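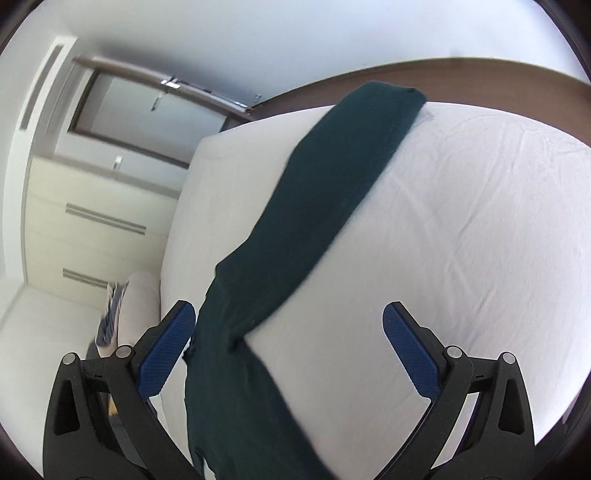

Guest bed, green cloth partly folded. White fitted sheet, corner on.

Fitted sheet corners and where to fold the laundry
Board: Linens and Laundry

plekham_flat
I do all my folding on the guest bed. The mattress has rounded corners and the sheet bulges a bit at the side where it wraps under. Two questions.

1. Is the bulge a sizing problem or normal for a rounded corner? The top surface lies fairly smooth, only shallow wrinkles.
2. Does folding dark items on a white sheet cause lint or dye transfer? I have a lot of dark green things and I lay them straight on the sheet.

Sheet is a cotton percale, washed warm, line dried. Mattress is 10 inches deep.

gussetcheck
Pocket depth is the number you need. Look on the label or measure from the corner seam down to the elastic. For a 10 inch mattress you want a 12 to 14 inch pocket. At 16 or more the surplus collects at the sides and you get the bulge. If the top is smooth and only the side puffs out, that is surplus depth. Width and length are fine.

ironless
Disagree in part. Sheets are cut with square corners, so on a rounded mattress there is always some spare fabric at the corner, whatever the pocket depth. You can have the right depth and still see it. Check halfway along the side. If the fabric is flat there and only puffy at the corner, leave it alone.

plekham_flat
Measured. Pocket is 15 inches. Flat at the middle of the long side, puffy toward the corner.

gussetcheck
Then it is both. 15 is a little deep and the corner is round. Sheet straps under the mattress will take up the slack - the short diagonal kind, one per corner. The Ponce ones with metal clips hold better than the plastic button type, which lets go of percale.

ironless
Or do nothing. It's a guest bed.

drumspeed_1359
On question 2. Dye transfer needs moisture. A fully dry item on a dry sheet for the length of a folding session will not mark it. The risk is with things that feel dry and are still damp in the hem or the thick seams. Towels are the worst for this. Squeeze the hem for a few seconds before you put it down.

Lint is a separate matter. New dark terry sheds for the first several washes and it shows on white. After that it drops off a great deal.

mangle_and_press
I would not fold on a made bed at all. Soft surface, no hard edge to line up against, and you end up with a crooked first fold that carries through to the last one. A table at counter height gives you a straight edge and saves your back. I use a Clondia folding table, 80 cm wide, and it goes behind the door afterward.

plekham_flat
No room for a table. The bed is what I have.

hemline_b
The bed works if you use it properly. Method for anything long:

Lay it out flat with the long side parallel to the edge of the mattress.
Make the first fold lengthwise and smooth it from the headboard end down to the foot end.
Turn the edge under by the width of your hand and check it is straight before going on.
Fold the length in thirds toward you.

The usual fault is getting the top half neat and letting the bottom half bunch, as yours does. That comes from pulling at one end with the other end lying free. Hold both ends, snap once, then put it down.

mangle_and_press
Snapping a towel over a bed puts the lint exactly where he doesn't want it.

hemline_b
Snap it off to the side, then. It is one arm movement.

drumspeed_1359
Or put an old flat sheet over the fitted one while you fold. Shake it outside when finished. Solves lint, solves the damp hem problem, costs nothing.

plekham_flat
The cover sheet is easy enough, I have a spare flat. Does weight matter? It is a thin one.

drumspeed_1359
Thin is fine for lint. For damp you want something heavier. Mine is a 260 gsm cotton blanket cover and nothing has come through it.

gussetcheck
Going back to the straps - if you fit them, put the two at the headboard end on first. Those corners are harder to reach once the sheet is tensioned from the foot.

ironless
Still a guest bed.

plekham_flat
Ordered the straps. Cover sheet goes on tonight. Will report back in January after the next lot of guests.

mangle_and_press
Measure behind the door anyway. The table is 2 inches thick when closed.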